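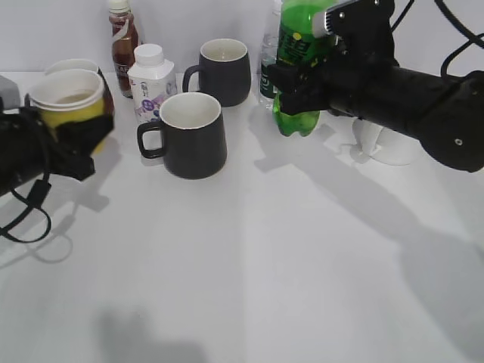

How to set up a coffee hour after a weekday service

Our parish has run a coffee hour after the noon service since June, and other congregations have asked how we do it. These are the steps we follow at Breathnach Hall. Change them to fit your own building.

1. Ask for the room

Talk to the parish office before you announce anything. The hall may already be promised to a choir practice or a study group. Ask who unlocks it, who locks up, and what time the heat goes off. Get the answer in writing, even if it is just a short email.

2. Set a budget

We were given $200 to start and spent most of it on coffee, tea, milk and paper cups. A box of 600 napkins is still going. Put out a donation basket if your pastor agrees, but don't ask for money from the front.

3. Plan the drinks

Make one urn of regular coffee and a smaller pot of decaf. Keep tea bags and hot water at the other end of the table so the two lines don't cross. Start the urn before the service – ours needs close to an hour.

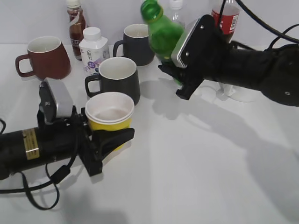
4. Put someone at the door

New people often turn around if they see a room full of backs. Have one person near the entrance to say hello and point out the drinks. Nektarios Koutsoukos took this on for us and keeps a notebook of names, so that he can greet people properly the next time.

5. Keep the program short

Read any announcements in the first ten minutes, then stop. A short grace is fine. Save talks and sign-ups for another time, as many weekday visitors have to get back to work.

6. Clean up

Empty the urn, wipe the tables, take out the trash and return the key to the office. Leave the room the way the next group expects to find it. We tape the cleanup list inside the cupboard door. 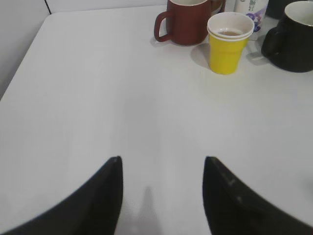

Table space in the hall

If attendance grows

We had 23 people at the first one. Once you have more than you can seat, add standing room along the wall before you look for a bigger hall.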